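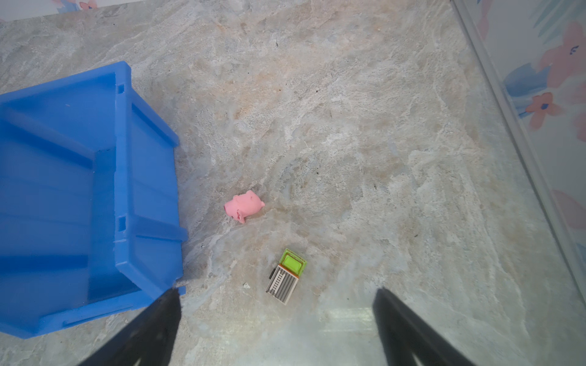 Item 4: blue storage bin and pink toy pig on the floor.

STERNDALE PLAYROOM — FIXTURES AND STORAGE MEETING
Minutes

Date: Wednesday, December 16, 2020
Chair: Young-sook Woo
Minutes: Lenuța Jitaru
Also attending: one representative each from Podeo (storage supply) and Mikier (flooring)
Apologies: Sima (cleaning contract)

1. Previous minutes
Accepted with one correction. Under "Shelving," the words "left alcove" should read "right alcove." L. Jitaru to amend the filed copy.

2. Matters arising
The door stop at the corridor end has been fitted. The replacement rug has not been ordered. Y. Woo withdrew the request for the rug pending the outcome of item 5.

3. Budget
The balance available for storage and floor care to the end of the period is $3000. The invoice for the door stop has been paid from the general maintenance line and does not affect this figure. Podeo's quotation for lids and labels was tabled and is dealt with under item 4.

4. Toy storage
4.1 The meeting reviewed the use of open bins at floor level. The present bins are rectangular, in blue plastic, with thick walls and raised ribs inside. L. Jitaru reported that small toys settle between the ribs and are missed when a bin is emptied by hand. Tipping the bin out completely was agreed as the standard method.

4.2 Small soft-looking toys, including the pink pig, are to be kept in the blue bin and no longer on the low shelf. Y. Woo asked that hard toys with wheels go in a different bin. Agreed.

4.3 Lids. Podeo offered clip-on lids. Y. Woo objected that children will not replace a lid and that a closed bin will be used as a seat. The Podeo representative stated that the lid is not rated for that use. The meeting decided against lids. The quotation will be returned with the lid line struck out.

4.4 Labels. Picture labels were preferred to printed words. Position to be the outside of the long wall, clear of the slots. Podeo to confirm whether the adhesive holds on molded plastic after repeated wiping. If it does not, tie-on tags will be considered.

4.5 Bin position. Bins are to stand beside the wall during sessions, with the open side up and nothing stacked on top. A strip 11 inches wide is to be kept clear between the bins and the radiator cover. L. Jitaru to mark the strip with tape.

4.6 End-of-session tidying. The order of work was discussed at some length. The present practice is to sweep first and collect toys second, which leaves small items in the sweepings. The order is reversed with immediate effect: toys into bins, bins lifted, floor swept, bins returned. The notice by the door will be rewritten to match.

5. Floor
5.1 The pale marble-pattern surface shows dark specks of dust or debris readily, though sandy-colored dirt is hard to see against the tan veining. Mikier recommended a dry microfiber pass before any damp mopping. The string mop now in the closet is to be withdrawn.

5.2 Scuffing. L. Jitaru asked whether dragging full bins will wear the surface. Mikier's view was that plastic on a clean floor is low risk, and that grit trapped under the bin is the usual cause of scratches. Felt pads were suggested. Y. Woo noted that pads come off when bins are washed and asked for a sample set before any purchase. Mikier to supply pads for 2 bins on trial.

5.3 Rug. The meeting considered whether a rug is still required. A rug would soften the play area but would add a second cleaning method and an edge that catches bins when they are moved. No decision. Carried forward.

6. Washing of toys and bins
Bins are to be wiped inside and out, with a narrow brush for the ledges and ribs. Soft-feel toys are to be checked against their care labels before washing; any without a label will be surface-wiped only. Sima has asked in writing whether bin washing falls under its contract. It does not at present. Y. Woo to obtain a price for adding it, with a ceiling of $80 per visit.

7. Any other business
The key to the closet sticks — L. Jitaru to apply graphite before a locksmith is called.
Mikier asked for floor access before opening hours for an inspection. Granted, subject to notice.

Actions
L. Jitaru: amend previous minutes; tape the clear strip; rewrite the door notice; closet lock.
Y. Woo: return quotation to Podeo; reply to Sima and obtain price.
Podeo: confirm label adhesive.
Mikier: felt pad samples; inspection request in writing.

Next meeting: date to be circulated. Items 4.4 and 5.3 to be placed first on the agenda.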